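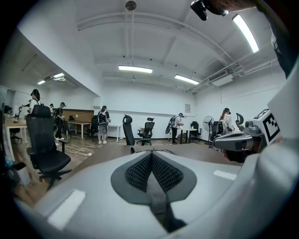 About Jakemano

Jakemano tests whether machines can do ordinary chores: folding towels, loading a dishwasher, sorting fasteners into bins, wiping down a bench. We work from one open office in Uscombe. Fabian Kälin and Suqin Shen started the company to answer a question their customers kept asking and vendors kept answering with a video.

What we do

People perform each chore with hand-held grippers. The recordings train a control policy, which then runs on a fixed arm. We score the arm on unassisted completion only. If a person steps in, the run is a failure.

Where things stand

Our current list has 49 chores. Jellari, our test arm, completes 20 of them at the rate we require for release. Rigid parts in known positions are mostly solved. Cloth, cables and anything inside a crowded drawer are not. Speed is a separate problem: Jellari takes 4 times as long as a person to clear a table.

The last full evaluation, closed 2025-03-08, covered 652 runs. The next begins in April.

People

Fabian Kälin, hardware
Suqin Shen, learning and control
Gaëtan Rolland, evaluation
Aurelia Bühler, shop-floor trials
Ewurabena Atinga, recording and operator training

Shop-floor inquiries go to Aurelia. Please include cycle time and part drawings.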